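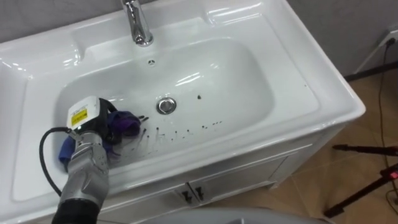
How often should a faucet cartridge be replaced? When it drips or turns stiff - there is no fixed interval.

Home > Forum > Plumbing > Faucets
Reading time: 1 min

kelv_41
Mine lasted 4 years on hard water. Silicone grease only.

drainrat
Disagree on intervals. I swap every two years. Scale scores the discs before any drip.

kelv_41
Then descale the seat first. A new Bruvow cartridge on a scaled seat leaks too.

Recent topics
Kelletti valve noise
Sealing a pop-up drain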